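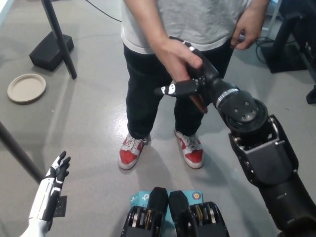

4. Cleaning two-colour trainers

Red and white is a lovely pairing and well worth the bit of extra care it asks for! The trick is to treat each colour as its own job. On a pair like these, with bright red panels at the toe and sides, white laces and white rubber soles, start with the soles and leave the red until last, so that no dye travels on your brush.

1. Take out the laces and put them to soak in a bowl of lukewarm water with a drop of washing-up liquid.
2. Knock the shoes together outdoors, then go over them with a dry brush.
3. Stir one capful of Evard cleaner into 240 ml of cool water.
4. Scrub the rubber with the stiff brush, working from heel to toe. (This is the satisfying part.)
5. Wipe the white areas with a damp cloth.
6. Rinse the cloth well, or take a fresh one, and wipe the red panels.
7. Stuff with plain white paper and leave to dry away from radiators.

Note: Change the paper after 3 hours. Newspaper can leave ink on a pale lining.

CAUTION: Do not use bleach. Test the cleaner inside the tongue first, especially on a new pair.

Lace up again only when both shoes are fully dry. For suede, see section 5.

Guide revised 12/6/21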